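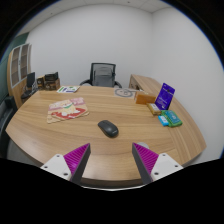
The upstairs tenant would like it noted that the extinguisher by the stairs was fine in March and is presumably still fine, and could we please not make a whole afternoon of it again. Noted. It was a whole afternoon.

**Roltton Building, second floor: fire and general safety walk**
Tuesday, June 2, 2020
Form: Paltstead short version (the long one has 188 items and I have a family)

- [x] **Exit signs lit.** All of them. The one by the kitchen buzzes. Buzzing isn't on the form.
- [ ] **Stair doors close and latch.** North does. South closes if you believe in it. Mayrhofer quoted us for a new closer in March and we are still "reviewing" the quote.
- [x] **Extinguishers: gauge in green, pin in, tag current.** 4 checked. One was holding a coat. Coat moved to a hook, which is a thing we have.
- [ ] **Nothing stored in the stairwell.** Two boxes of Porkska brochures on the lower landing, same two as last time. I have stopped being surprised and started being disappointed.
- [x] **Smoke detectors tested.** Loud. Sorry to the dentist.
- [ ] **Emergency lights hold on battery.** Hall unit went out before I got my phone timer open. Replace battery, or the unit if the battery costs what I think it costs.
- [x] **Electrical panel clear, 36 inches in front.** Measured it. The tape on the floor is working.
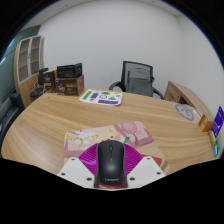 - [ ] **No power strips plugged into power strips.** Found 2 in the copy room, in a chain, with a space heater on the end. In June. Unplugged, and the heater is in my office until somebody wants to come and discuss it.
- [x] **First aid kit stocked.** Bandages yes, burn gel yes, tweezers yes. Eye wash expires this fall.
- [ ] **Evacuation map posted and correct.** Posted. It shows a hallway that got walled up before we moved in. Follow it and you will meet drywall.

**To fix before the next walk:** south door, hall light, map, brochures.

Budget left for all of this is $4000, and the door will want most of it. Key to the roof hatch is back on its nail. Please leave it there.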